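4. Equipment Planning and Budget

4.1 Scope of the purchase 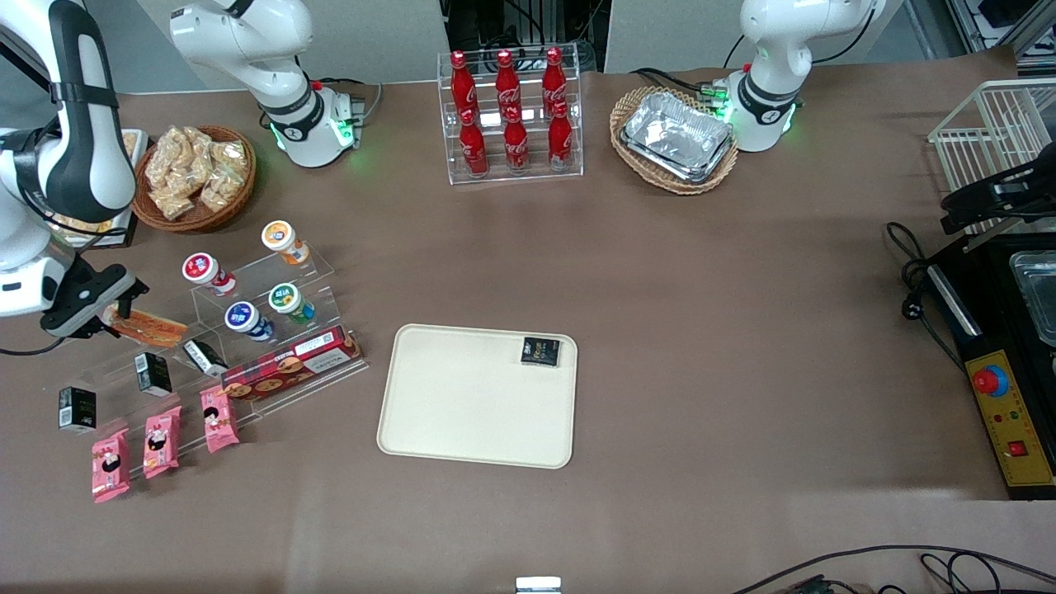 The budget was set before the task list was final, and this affected most of the choices described in this section. We had funding for one two-arm station and a fixed amount for everything that goes on and around the table. The arms and their controllers came out of a capital line that could not be used for anything else. Grippers, fixtures, display stands, cables, safety parts and stock had to come from operating funds, which are reviewed every quarter and can be cut.

We split the operating money into 3 groups. The first covered parts that stop the station when they fail, such as gripper fingers and power supplies. The second covered fixtures that hold the goods in known places. The third covered the goods themselves. Planning documents from earlier projects in our lab had put the third group under "miscellaneous," and each of those projects overspent it.

4.2 Choosing the arms

Quotes were requested from Nistor and Peltik. Both offered arms with enough reach for a wide table and enough payload for a full drink bottle. The Peltik quote was lower by 900 dollars per arm but left out the mounting hardware and the first year of service. Once those were added, the two offers were close enough that price did not decide the matter. We went with Nistor on delivery time and on the terms for loaner units during repair.

We considered a single arm with a tool changer. It would have freed money for a second table. The tasks in Section 3 include several where one hand holds a tray while the other places an item, and a single arm would have needed a clamp for each tray size. Magdy Gaber priced the clamps and found that the savings were mostly gone by the fourth size. We dropped the single-arm plan in March.

Two-finger grippers were bought for both arms. A suction tool handles flat boxes well but has trouble with wrinkled packets and woven surfaces, and a second tool type would have meant a second set of spares.

4.3 Fixtures and goods

Retail fixtures turned out to be the best value in the whole purchase. Acrylic risers and tiered stands are sold to shops in standard sizes, arrive quickly, and can be replaced without a drawing or a machine shop. We ordered them through Cletico, a shopfitting supplier, and kept the order open so that broken pieces could be replaced at the same unit price. The baskets and the serving trays came from the same supplier.

Figure 4 shows the station stocked for a snack and drink task. Bottles stand on two levels of a clear rack at the back, boxed and cup-shaped goods share a larger tiered stand, and foil trays are kept in a basket near one arm. The serving tray lies in the middle of the table, between the two arms. The brown paper over the table is a consumable and is budgeted as one.

Clear acrylic has a cost that does not appear on the invoice. Depth readings through it are poor, and stands that had been shifted during restocking had to be found again by hand. We did not plan hours for this. A group working from our parts list should either set aside that time or pay for opaque stands, which Cletico sells at a small markup.

Goods were budgeted by handling cycles. Bottles last a long time. Cookie boxes lose their corners, and film packets wear at the seal. We set the packet allowance at 600 units for the project and passed that number well before the end, so the remainder was moved over from the fixture line. Brillex, which supplied the packets by the case, would not take back opened cases, and a change of product partway through left us with stock we could not use.

4.4 Safety and power

Stop controls were priced as part of the station and were not treated as an option. The stop button had to be within reach of a person standing at the table. Powered equipment on the table was listed on its own line with its cable and outlet, after an early layout ran short of outlets on one side. Cable covers were left off the first order and added later at a higher shipping cost.

4.5 What we would change

The capital line was spent as planned. The operating line was not. Spares were overestimated: of the gripper finger sets we bought, most are still in their packaging. Goods and restocking labor were both too low. If the same total were available again, we would move a quarter of the spares money to goods, buy one fewer product type per case order, and write restocking hours into the staffing plan from the first month. We would also ask vendors to quote mounting hardware and service as separate lines, so that offers can be compared before the first call.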